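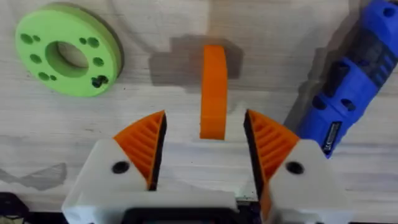
*Green ring with a big center bore, on the whitewashed table.*

Most of what gets passed around as shop wisdom is one person's good luck repeated by people who never tried it. I've been keeping a list of tips I was told, read or overheard, and testing the ones that were cheap to test. This is the small parts and fasteners section. Glue and finishes are on another page.

## Sorting small parts

**"Sort everything by size."** I did this once, with 236 odd screws and bolts out of a coffee can, and it ate most of an evening. A month later I had used two of them. Sort what you reach for and leave the rest in the can. If you want to be good, pour the can onto a tray when you need something and pull out the matching ones while you're in there.

**"Muffin tins make great organizers."** They do until you carry one. The cups are shallow and sloped, and washers climb out at the first doorstep. Fine on the bench during a repair, bad on a shelf. Jars with lids are better and you already have them.

**"Label every drawer."** I agree, with grumbling. Masking tape and a pencil is enough. I was talked into a label maker by Griet Dijkstra, who swears by hers, and the labels curled off my plastic drawers before the tape cartridge was half gone. Hers are still on. She wiped her drawers with rubbing alcohol first, and I'll admit I didn't.

## Stuck bolts and nuts

**"Penetrating oil works in minutes."** Not on anything I own. Put it on, go to bed, put it on again in the morning. I ran the Clitetti spray against a plain can from the discount rack on a pair of rusted gate hinges and couldn't tell you which was which. Buy the cheap one.

**"Tighten it a hair before you loosen it."** This sounds like nonsense and I was ready to say so. It does seem to help with old paint in the threads. With real rust I saw no difference, and I snapped one bolt finding that out.

**"Rub a candle on wood screws."** Yes. Soap also works, but bar soap can draw moisture and I don't love that near steel. Use the candle.

**"A rubber band will save a stripped screw head."** Wide rubber band, flat over the head, push hard and turn slowly. I've tried it 13 times by now -- I wrote them down -- and it worked on the ones that weren't very stripped to begin with. When the head is truly gone, get locking pliers on it if it sticks up at all, and an extractor if it doesn't.

## Nuts in plastic parts

People ask about this more than they used to.

- Metal screws straight into plastic will hold for a while. If the part comes apart often, use a nut or a threaded insert.
- If a nut won't seat in its pocket, don't hammer it. Run a bolt through from the other side and use that to draw the nut in.
- A dab of glue keeps a loose nut from dropping out. Keep it off the threads. I've gotten this wrong and had to cut the bolt.
- "Hand tight plus a quarter turn" is a rule for somebody else's bolt. On plastic, stop when it's snug. You'll feel it start to get mushy if you go past.
- Skip threadlocker unless the label says it's safe for your plastic. Some kinds will crack it.

## Drilling round holes in round things

**"Mark the center with two lines."** Two lines give you a crossing, and you'll believe it wherever it lands. Draw a third. If all three meet, fine. If they make a little triangle, you've got a better idea of how far off you were.

**"Clamp it between scraps and it won't tear out."** True for the back face, which needs a firm scrap tight against it. The top scrap I'm less sold on. Wouter Schouten uses one every time and his holes look the same as mine.

**"Step bits are all alike."** I wanted this to be true. The Coppens one I paid real money for is still cutting. The bargain one went dull on a single sheet of aluminum. I hate it when that happens.

## Still untested

Magnets on the hammer handle. Dryer sheets against static in the parts drawer. Storing drill bits in dry rice, which I'm against on principle but haven't disproved.

*Last changed 2018-02-01. The muffin tin entry used to be kinder.*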